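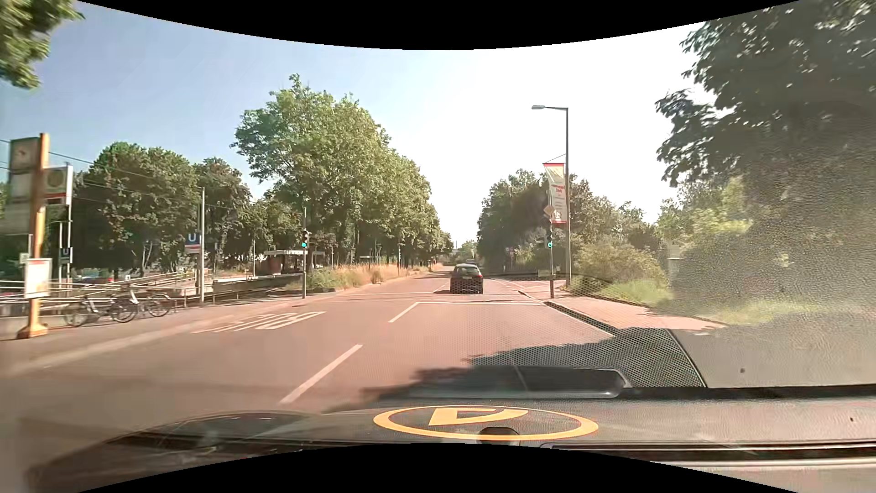 Two green lights and a transit stop on the road into Jostwood. Photo: Omton

Can a Machine Take Over the Chores Yet? Omton Shares Its First Answers

JOSTWOOD, 1 July 2019 – Everyone at Omton gets asked the same thing at family dinners: when will a machine fold the shirts, stock the shelves and run out for the milk? Today we are very happy to share Landeg, our plain-language report on 11 everyday chores at home and on the shop floor, and how close machines have come to doing each of them without help.

The short answer is "a little, and it depends on the chore." Over 3761 tries, our machines did best at moving full bins from one marked spot to another, finishing 78 percent of those jobs with no helping hand. Folding mixed laundry came in at 39 percent, and we were glad to get that far (fitted sheets are still waiting for their day).
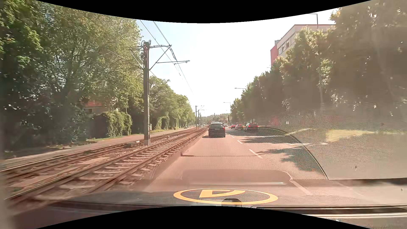
Errands were the chore our readers asked for most, and they turned out to be several chores rolled into one. Somebody has to pack the bag, carry it to the car, drive it across town and find a place for it on the other end. We looked at the driving part with great interest, and even a straight road asks a lot: tram tracks on one side, cars ahead in both lanes, and tree shadows lying across the pavement that a machine must learn to tell apart from something solid. For now, we believe a person belongs at the wheel, and the report says so.

Landeg is free to read at the Ordale showroom, and our team will gladly walk shop owners and curious neighbors through it. A second round of trials, with dishes and window cleaning added, begins in October.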